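From the Alumni Desk: Plesten House Turns Its Attention to the Fall

The summer mailing usually goes out in July, and this one is on schedule. Chapter members and alumni of Plesten House will find the main items for the coming year below. Anyone who has moved since the last mailing should send a new address to the alumni desk before the directory is printed.

Recruitment

The chapter finished the spring term with 9 graduating seniors, and the active membership will be smaller in September than it has been for a while. Recruitment will run for two weeks instead of one. The first week is open to all students and includes an evening at the house, a cookout on the back lawn and a service project at the Ciltemberg food pantry. The second week is by invitation.

Legacy recommendations are still welcome, but they no longer move a student to the second week automatically. The form is one page and asks how you know the student and what you think he or she would bring to the chapter. Please do not send letters directly to the recruitment chair. They get lost, and the form goes to the same people anyway.

Dues and the house fund

Active dues stay where they were last year. The one change is that members may now pay in 6 installments. The late fee applies to each installment separately, so read the schedule before you sign it.

The house fund received gifts from 451 alumni during the past year. Most of the money went to the roof over the east wing, which Gasuneo Contracting completed during spring break. The remaining work is the back stairs and the two upstairs bathrooms. The stairs will be done first. The bathrooms will wait until next summer, when the house is empty and the water can be shut off for a few days at a time.

Alumni who would like their gift used for scholarships should write "Rahimi Scholarship" on the memo line. Gifts with no note go to the house fund. The scholarship pays for books and fees and is open to any active member who has completed two terms. Applications are due at 5 p.m. on the last day of September, and late ones are held for the spring round.

Homecoming

The homecoming lunch will be at the house again. We have room for 200 people, counting the tent, and last year we came close to filling it. Reply early if you are bringing family. Lunch starts at 11:30 a.m. and the tables have to be cleared before the parade, so please do not plan on a late plate.

The chapter meeting for alumni will be held in the library right after the parade. Two items are already on the agenda: the proposal to move the founders' dinner from winter to spring, and the question of whether the chapter should keep printing this newsletter or send it only by email. If you want to add an item, send it in by the end of August.

Parking behind the house is reserved for people who need to be close to the door. Everyone else should use the campus lot across the street, which is free on homecoming weekend.
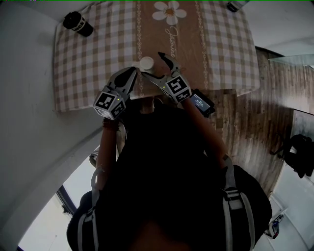 The next issue will carry the recruitment results and the full homecoming schedule. News for the class notes can be sent at any time. Please include your graduation year.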